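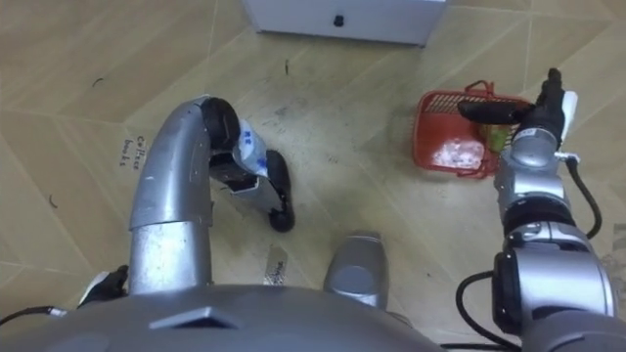 # Labeling two-arm pick-and-place recordings by hold state

March 2020

This page covers how we label recordings from the two-arm household tasks before they go into training. It replaces the older page that used one label track for the whole robot. If you have been labeling with a single track, stop and read the part on splitting first.

The method is simple. Each arm gets its own track, and each track is cut wherever the hold state of that gripper changes. A policy trained on these labels predicts the next hold state for each arm along with the motion. In the Denalix runs this helped most when one gripper had to keep hold of a package while the other did something else.

## What you need

- A set of recordings with the head view and the gripper positions for both arms
- Shawky, our labeling tool, with the two-track layout turned on
- The task sheet for the session, so you know which objects were in use

## Step 1: Check the clock

Open a recording and jump to the first time a gripper closes. Compare the head view with the gripper position plot. If the plot is more than 4 samples ahead or behind, enter an offset in the session settings. Do this once per session. The offset doesn't drift within a session, but it does change after the recorder is restarted.

## Step 2: Cut each track

There are 5 hold states: open, closing, holding, releasing, and blocked. Use "closing" from the first drop in finger width until the width settles. Use "holding" only when the object moves with the gripper or the gripper is clearly carrying its weight. A gripper pressed against the edge of a container is not holding it. Mark it "blocked" if the fingers can't close further, or leave it "open" if they never tried.

Label the left arm all the way through before starting the right. Going back and forth between tracks is slower, and people tend to put a cut on both tracks when only one arm has changed.

## Step 3: Name the object

Pick the object from the task sheet list and attach it to the "holding" segment. Use the same name in every recording of a session. Soft packages and mesh bags change shape a lot when lifted, so name them by what they are and leave the shape out of it.

For a net bag, the segment starts when the bag moves with the fingers. Netting can catch on a fingertip before there is a proper grip, and we count that as "closing" until the width settles.
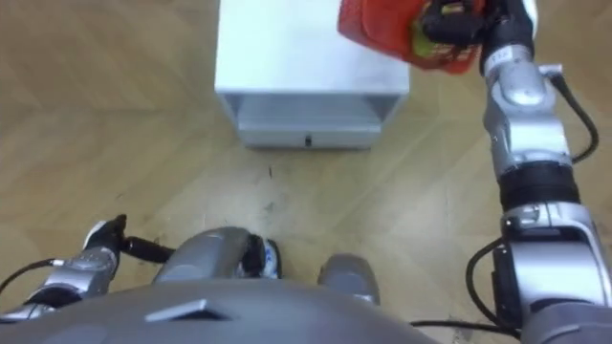
Starkcombe: We tried your rule on our own bags and got late cuts on almost every lift. The netting stretches for a moment before the contents come up. Shouldn't the segment start when the contents move?

No — keep it at the first movement of the bag with the fingers. We tested both. Starting at the contents gave shorter "holding" segments, and the policy learned to lift too early. If your cuts are late, check the clock offset again before you change the rule.

## Step 4: Split and train

Split by session, never by recording. Two recordings from one session share the same floor, light, and object positions, and a random split will make the test score look better than it is.

Our current set has 1169 recordings, and 579 of them have both arms holding something at the same time at least once. Keep that share similar in the training and test parts. The Lendness config file does this if you set `balance: both_hold`.

Train the motion part first with the hold-state loss switched off, then turn it on at low weight. Turning it on from the start also works, but the loss is noisy and it is hard to tell whether a bad run comes from the labels or the learning rate.

## Known problems

- Blocked segments are rare, and the predictions for them are poor. We report them separately.
- Thin plastic packaging gives a finger width close to fully closed. The tool may suggest that the gripper is empty. Override it by hand.
- Sessions recorded before June use the old arm names. Run the rename script before importing them or the tracks will be swapped.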